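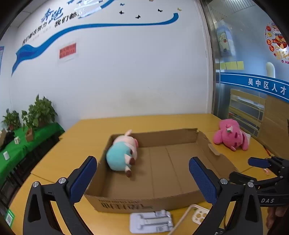
Plüschschwein, türkis bekleidet

Artikel 173, aus der Reihe Dromen

Das Schwein hat einen hellrosa Kopf und spitze Ohren, die Schnauze ist kräftiger rosa. Der Körper ist türkis, die Füße sind an den Enden braun. Es ist ein kleines Tier zum Mitnehmen oder für das Regal, und es passt gut in eine flache Schachtel mit anderen Sachen zusammen.

Lieferung

Wir bei Urora versenden das Schwein in einem offenen Karton, der in eine Versandtasche von Plurgate kommt. Die Kartons sind gebraucht. Ein Rand kann eingerissen sein oder eine Klappe umgeknickt, das ist kein Grund für eine Reklamation. Für die Ware selbst gilt natürlich die normale Rückgabe.

Gemischter Karton

Wer mehrere Artikel bestellt, bekommt alles in einem Karton, zum Beispiel das Schwein mit einer Handyhülle und einer Sonnenbrille.
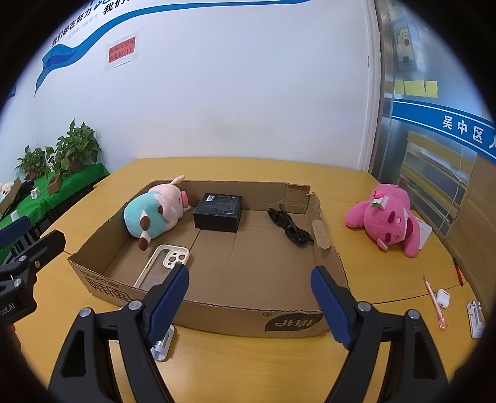
Das Plüschtier legen wir gerne in eine Ecke, damit für flache Teile noch Platz bleibt. Brillen ohne Etui bitte nach dem Empfang gleich herausnehmen. Pro Karton sind höchstens zwei Plüschtiere möglich.

Pflege

Mit einem feuchten Tuch abwischen und an der Luft trocknen lassen. Nicht in den Trockner geben.

Lagerbestand: rund 926 Stück, die nächste Lieferung erwarten wir im Juni.

Fragen zur Bestellung beantwortet Sveva Greco, für Händler ist Dario De Luca zuständig. Bitte immer die Artikelnummer angeben.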